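Thursday, February

Soap bench, batch 5 of the corn oil series.

Huiling Cui asked at the last meeting why our corn oil bars go soft on the shelf by the second month, so I have been working through it properly. Notes so far, for whoever picks this up next week while I'm away.

Recipe for this batch kept the same as batch 4 except for the corn oil, which came down to 15 per cent of the total oils. Balance is olive, coconut and a bit of tallow from the Honorato order. Lye discount left at 5. Water a little lower than before. Total oils 484 g, which fills the short mould with a smear left over for the test cup.

Oils melted together on the small hotplate and left to come down to room warmth. Lye solution made outside on the step with the door shut behind me. Combined at 9.40 am, stick blender in short bursts, light trace in under four minutes. Batch 4 took nearly ten. I put that down to the lower water, but the tallow could be doing it too, and I should have changed one thing at a time.

No fragrance. Colour at pour was a pale butter yellow. Covered with the grey towel and left on the middle shelf.

Natanael Arruda reckons the softness is plain rancidity and nothing to do with the recipe. He cut one of the old bars (batch 2, stored in the Draden tub) and there were orange spots right through it, with that crayon smell. The batch 2 bars kept in the open rack have fewer spots. So airflow matters, or the tub lid traps damp. Both worth testing. I've put two bars from batch 4 in the tub and two on the rack, marked with pencil on the base.

Scales: the Luvel reads 253 g on the 250 g check weight again. Rezeroed it twice with no change. Everything today was weighed on the old balance instead. Please don't use the Luvel for lye until it's been looked at.

To do:
Unmould tomorrow afternoon if firm, otherwise leave until Monday.
Cut to 25 mm, stamp, weigh each bar and write it on the card.
pH strip on the test cup at one week and at four.
Order more rosemary extract from Skatholm. We have enough for one batch.
Label the olive oil drum with the date it was opened, in marker this time.

Next batch I want to drop the corn oil to 10 per cent and add the rosemary extract at the melt, everything else as today.

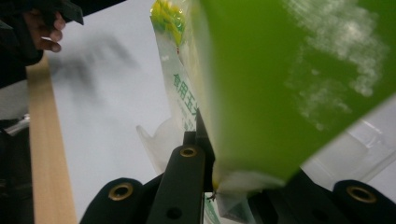

If that one spots as well, the oil is getting old before we even open it, and we should buy smaller bottles and finish each one inside a month. Huiling has the curing cards for batches 1 to 3 in her drawer. I need them back before the four week check.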